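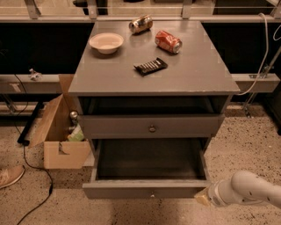

*Two drawers, two cans, one snack bar. The arm is at the lower right.*

I spent an afternoon in March watching Sudheer Thevar teach a robot arm to deal with drawers, and I came home less impressed than I'd hoped to be. He drives it by remote control, over and over, and every run gets saved. They had 1,828 of them when I visited.

Fine. But whose skill is that? Sudheer knows how to open a drawer. He's learned to do it slowly, through a clumsy tool, and the arm gets a record of his patience. Maite Rivas, who sorts the runs, told me she'd tossed 48 that morning for hesitating too long. I hesitate at my own drawers!

I asked what happens if you swap the cabinet for one with handles instead of knobs. "More runs," she said. How many more? She didn't know, and I liked her for saying so. Husach will be selling this as a home helper before anyone has that number.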